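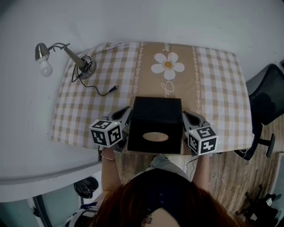
Verkach Street Repair Night Is Moving to the Old Shetty Store

April 8, 2018

If you've lived here longer than a couple of winters you probably know the big corner store on Verkach Street, the one with SHETTY still painted up the side in green. My first winter coat came from there. So did my brother's, and I got that one too when he was done with it. The place has been sitting dark since the family retired, and every time I drive by I wonder who's going to end up with it.

Well, now I know, at least for one evening a month. Repair Night is moving in!

I got the news from Fenna Baert, who started the thing in her garage and has been running it out of the church basement ever since the garage got too small. She called me while I was making soup and I burned the onions, but I forgive her. The first night in the new spot will be in July, and the basement nights keep going as usual until then. Doors open at 5 and things wrap up when the last person gives up and goes home, same as always.

For anybody who hasn't been, you bring in something broken and sit down with a person who knows more than you do, and the two of you try to fix it. You don't drop it off and go shopping. Fenna is pretty strict on that. She wants you holding the screwdriver, or at least holding the flashlight. It's free, though there's a coffee can by the door and I hope you'll put something in it.

I went for the first time three years back with a toaster. The lever wouldn't stay down, and I had been standing there every morning pressing on it with a wooden spoon like a fool. The man across the table popped the crumb tray, turned the whole thing upside down over a newspaper and we both just stared at what fell out. I still have that toaster. I've since brought in a fan, two lamps (one of them twice), a suitcase with a bad zipper and my mother's kitchen clock, which is still not right but at least it's wrong by the same amount every day.

The basement has been good to us, and I want to say that before I start complaining. The church never charged a dime. But the stairs are steep, and if you've got a sewing machine in your arms and somebody is coming up with a vacuum cleaner, one of you has to go backward. The outlets are all along one wall. Last fall we blew the breaker so often that the choir, who practice upstairs, started bringing their own candles, and I never could tell if they were kidding.

The store has none of those problems. It's all on one floor, with a wide door that opens right onto the sidewalk, and there's a loading area around back where you can pull up if you've got something heavy. I walked through it last week with Fenna and Hauwa Uzor, who handles the sewing and mending side. The old shelving is mostly gone. The shoe department benches are still there, the ones with the slanted mirrors at the bottom, and all three of us sat down on them without saying a word. It smells the same too — floor wax and cardboard.

Hauwa has already picked out the front window for her people. She says mending needs daylight and she's been asking for a window since the garage days. In the basement she worked next to the furnace, and in January everybody wanted to be her best friend. She's planning to have 4 sewing machines set up, plus a table for hand work, and she'd love to get more people in who want to learn darning. She taught me to darn a sock last year. It took me the whole evening and the sock has a lump in it that I can feel with every step, and I'm prouder of it than of most things I've done.

The building belongs now to Danix, the property company that bought up that end of the block. I'll admit I had them down as the kind of outfit that would put in a parking lot. Maybe they still will. The agreement is for 11 months, and after that they'll talk again. Fenna got it in writing and she's keeping the copy in her freezer, in a bag, because her mother always kept papers in the freezer in case of fire. Repair Night pays for its own electricity and cleans up after itself, and there isn't any rent.

I asked her what happens if a paying tenant comes along before then. She said they get 60 days' notice and she'd cross that bridge when she got to it, and then she changed the subject to extension cords. They need extension cords. Good heavy ones with three prongs, please, and not the brown kind that's been under your sofa since 1980. They could also use folding chairs, a couple of power strips, a decent vise, and any jars of screws your uncle left behind. You can bring donations to the basement on the next regular night, or leave them on Fenna's porch if she's home. If she's not home, take them back with you. Somebody took a perfectly good drill off that porch in the fall and she hasn't gotten over it.

They're also short of fixers, especially for bikes. Around 16 people help out on a normal night but only two of them will touch a bicycle, and as soon as the weather turns warm the line for those two gets silly. You don't need any kind of certificate. If you've ever gotten a chain back on without swearing, you're ahead of me. Small electrical is a little different — Fenna likes to sit with new people for a few evenings before she lets them open up anything with a plug, and she makes no exceptions, not even for the retired electrician who came in and got huffy.

A few practical things, since people always ask me at the grocery store. Microwaves are still a no, and so are gas appliances and old tube televisions. One item per person until everyone's had a turn, and then you can get back in line with your second. If you know you need a part, buy it ahead of time and bring it along. The Trerneo bus stops right across from the store now, so you won't have to walk up from the bridge the way you do for the church. Parking on Verkach is free after 6, and before that you'll want quarters.

Kids are welcome. There's going to be a take-apart table for them, which is my favorite part of the whole plan. It's for things that are past saving, like dead radios and printers, with the cords cut off so nothing can be plugged in. They tried it once in the basement and a girl of maybe eight spent two hours inside an answering machine. Her dad finally had to carry her up the stairs with her pockets full of tiny gears. I'd have liked a table like that when I was her age. I had to do it in secret, to my grandfather's alarm clock, and I caught it good.

The last night in the basement is going to be a potluck. I've been told to bring something other than my bean salad, so I'm open to ideas. The choir has been invited as a thank-you for putting up with us, and I hear the pastor has a leaf blower he'd like somebody to look at.

And if anyone reading this worked at Shetty's back in the day, Fenna would love to hear from you. She can't find the switch for the lights in the back half of the store. We tried everything on that panel, and all we managed to do was turn on the sign in the alley, and then we couldn't get it to go off again.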